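Police standoff two streets over, told to leave, now what about hotel and damage costs?
Posted in Neighborhood & Safety
February 9, 2020

Tyra Dalen

Long post, sorry. I've read the rules and I'm not asking anyone to be my lawyer, I just want to hear from people who have been through something like it.

We live in the Stastura Apartments, ground floor, back side facing the parking lot. Last week an officer banged on our door a bit before midnight and told us we had to go, right then, because a man had shut himself into the unit diagonally across from ours and they thought he had a gun. I had on pajama pants and my husband's boots. We grabbed the kid, the dog, my purse and one phone charger (the wrong one) and walked out to the corner with maybe a dozen neighbors, all of us in the cold, looking at each other.

Then it went on and on. They had the trucks out, the loudspeaker, a guy on the phone with him for hours. Around the time the sky got light they fired gas in through his windows, and he came out on his own not long after, and as far as I know he wasn't hurt and neither was anyone else, which I'm thankful for, I really am. I don't want this to sound like I'm mad at anybody for doing their job.

But here's where I'm at. We weren't let back in for 2 days. The first night was gone by the time we found a room and the second we paid full price at a motel that takes dogs. When we got home our back bedroom window was broken, the screen was lying in the flower bed, and the whole place smelled sharp, like pepper, and my eyes ran every time I opened the linen closet. My daughter coughed for an evening. The carpet in the back room has glass ground into it. There's a bootprint on the inside of the window sill, so somebody came in or leaned in, and I have no idea who I'd even ask.

The manager says the building's policy covers the building and anything inside is ours. We have renter's insurance, the cheap kind, and I've never made a claim in my life. The deductible is bigger than the motel bill, I think, but I don't know if cleaning counts too. A neighbor upstairs told me the city has to pay for all of it. Another neighbor said the city never pays a dime. They can't both be right!

So what I'd like to know is, who do I call first? Is there a form? Can I get the police report if I'm not the person it's about? And do I throw out the pillows and the food that was on the counter or hang on to it all until somebody looks at it? I've already washed most of the bedding twice, and now I'm worried I shouldn't have.

Thanks for reading all that.

Leif Tangen

Hi Tyra, glad you're all okay. We had this on our street in Grata a few years back (different kind of trouble, same trucks) and I ended up being the one on our block who made all the phone calls, so I'll tell you how it went for us. Every city does it differently, so take it as one guy's story.

Call your renter's insurance first, before anybody else. You can call and ask questions before you decide to file. Tell them you were ordered out by police. A lot of policies have a part about being kept out of your home by the authorities, and in ours it was a separate section from the damage part, with its own rules. On mine the deductible didn't apply to the hotel at all. Yours might be different, so get whoever picks up to read you the exact paragraph and tell you the page it's on. I sat at my kitchen table with the policy open and followed along with a pen like I was back in school.

Second, the city. Look for a page that says something like "claims against the city" or call the city clerk. Ours was a paper form, front and back, and it wanted a date, a place, what was damaged and how much. There's usually a deadline and some of them are short, so please don't let it slide until April. We put in for 12 things, from a storm door down to a garden hose, and got a letter back turning down most of them. They did pay for the door. My neighbor with nearly the same list got nothing. I still can't tell you why, and neither could the lady at the counter.

Keep asking even if the first person says no. What I was told in our town was that damage to a house where nobody's suspected of anything gets looked at differently from damage to the unit they were trying to get into, but that was their practice and I wouldn't lean on it anywhere else.

On the report, call the records desk (not the emergency number, obviously) and ask for the incident number. You may not get the whole report while the case is open, but the number is what the insurance wanted from us and we got it over the phone in a few minutes. Ask if there's a property damage report too. In our case an officer had gone around with a clipboard afterward and written down whose windows were broken, and we'd never have known if I hadn't asked.

Don't worry about the bedding. Write down what you washed and when, keep the motel receipt and the detergent receipt and any meals you had to buy because you couldn't get to your own kitchen. Those meals added up for us more than I would have guessed. 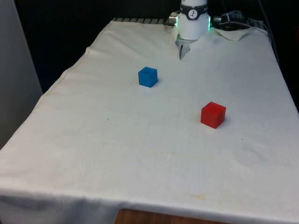
Tyra came back with a follow-up: she'd reached the insurance and they want photos of the back room before anything gets moved, but the glass is in the carpet where her daughter plays, and can she at least vacuum?

Yes, vacuum! Take your photos first, get the sill and the bootprint and the window from inside and outside, then a few of the carpet from up close, then clean it. I've never heard of an insurance company that wanted a kid walking on glass, and most policies say you're supposed to keep things from getting worse. If you pull up a piece of the carpet, stick it in a bag and write the date on it. Same for the screen. I kept our busted hinges in a coffee can for a year and never needed them, but it made me feel better.

Board up or tape that window too, if the manager hasn't. Send the manager an email about it even if you already talked, so there's something in writing. The glass and the frame are theirs by what they told you, so let them deal with those.

One more thing and then I'll shut up. Write out the timeline tonight while you've got it straight. When the knock came, who knocked, what they said, when you were told you could go back and by who. I waited a month and by then my wife and I were disagreeing about which night it rained.

Flovevent

not sure about the insurance side but DON'T just vacuum if the gas got in, a regular vacuum can blow the powdery stuff right back out into the room. my cousin did that and they all had to go stand in the yard. Open everything up, put a fan in the window blowing OUT, wipe hard surfaces down with soap and cool water and wear gloves. change the furnace filter. don't use hot water at first, he said it made it way worse

throw out any food that was sitting open. cans are fine if you wash the outside. pillows i would toss, but take a picture

For the price thing, cousin got a quote from a cleaning outfit for 3000 and about fell over. He ended up doing it himself over a couple weekends, and he asked his insurance first if they'd cover the pro cleaning and they did cover part. so ask. Also ask the police which product they used, because the cleaner is going to want to know

also the city DOES have to pay, look it up

Leif Tangen

Good catch on the vacuum, I didn't think about the gas since ours was only doors and windows. Tyra, I'd go with that: pick up the big glass by hand with thick gloves, air the place out, and ask the cleaning people about the carpet before you run anything over it. Keep your daughter out of that room for now.

On the last line I'd be careful. Some places pay, some don't, and courts haven't all landed in the same spot on it. File the form either way, it doesn't cost anything but an hour. If the numbers get big, legal aid in your county may do a free phone call. Ours did, and the woman was very patient with me.

Tyra Dalen

You two are wonderful, thank you. I have the incident number! It took 6 minutes on hold and the records lady was nice as could be. There is a damage list and our window is on it, but not the screen, so she's sending me something to fill out for that. Insurance says the motel is covered under the part Leif described, I had to make the man read it to me twice. He's checking on the cleaning.

Fan is going in the window now, blowing out. The dog hates it. I'll post again when I hear from the city.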